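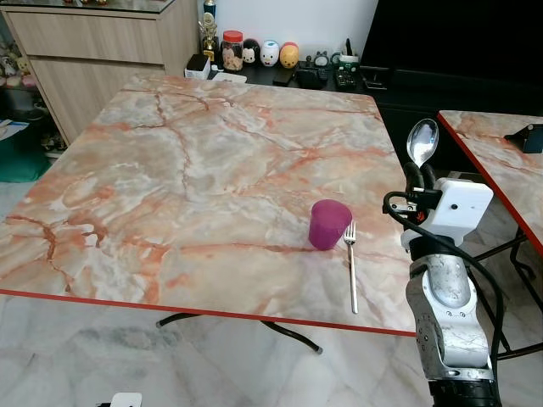

Lost most of today to the gripper. Short thread in case anyone else runs this setup.

Task is table setting: cup, fork, spoon. At 50% speed it did 100 cycles clean. At full speed the fingers started opening mid-move, with no error in the log.

First guess was the rubber on the fingers. Swapped it, same thing.

It was the cable. When the wrist turned far enough the connector pulled back a hair and the gripper lost power for a moment - long enough to let go of a spoon.

The worse part: our Nirnier controller reads a power dip as "open." It should hold and stop. I've reported that one to them.

For now: more slack in the cable, 2 zip ties, speed capped at 50%. Forks stay off the job until the fix is in.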